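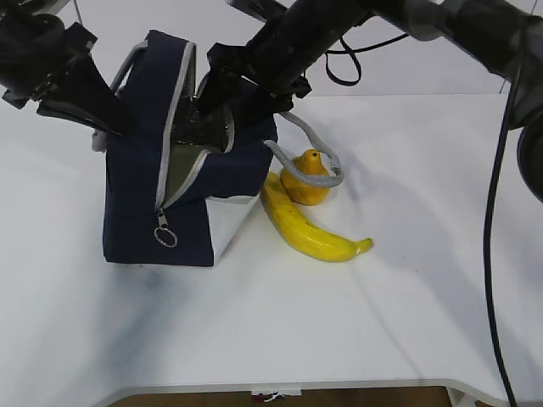
Navy bag with light gray trim and gray handles, fruit alongside.

The Plilldale Market Office will begin the second year of its bag lending program in July, with a larger stock and a simpler return process. The program manager discussed the plans in an interview at the office on Mar 30, 2018.

Under the program, shoppers at the covered market may borrow a fabric bag without charge and return it at any of the market's entrances. In its first year the office issued 1361 loans from a stock of 707 bags. "We had expected the demand to come mainly from visitors," the manager said. "It came from residents who shop on the way home from work and do not carry a bag with them."

Losses were the main concern when the program was approved. At the close of the year 577 bags remained in usable condition. Some of the remainder had been kept by borrowers, and others had been withdrawn with torn seams or broken zippers. The manager described the result as acceptable. "A household that keeps a bag and goes on using it has done what we hoped for -- although we would still like it back."

Repairs are carried out under a contract with Doležal, a sewing workshop on Giltow Street, and cleaning is handled by the Mikolov laundry. Both agreements run for another year. The manager noted that handles cause the workshop the most trouble, as shoppers tend to lift a full bag by one side. New bags ordered for the coming season will have a second row of stitching where each handle joins the body.
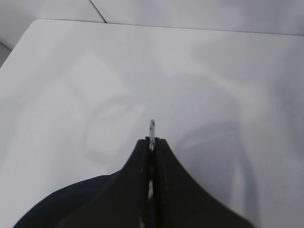 Returned bags are inspected before they go out again, and the office has now put its inspection rules in writing. Staff turn each bag inside out, shake it, and check the lining for stains and the corners for wear. The work is to be done on a pale surface, such as the nearly white tabletop in the photograph, where crumbs, soil, and loose thread can be seen at once. "We used a dark green counter in the first few months," the manager said. "Things were missed, and we received complaints."

The loan period will also change. Borrowers were previously asked to return bags the same week, a rule the manager called "widely ignored." From July, a bag may be kept for up to 5 weeks, and no name or address will be taken at the time of the loan.

Asked whether a deposit had been considered, the manager said the question had been raised twice and set aside. Stallholders had objected to handling the coins, and the office did not wish to discourage older shoppers. The matter may be reviewed when the laundry contract comes up for renewal.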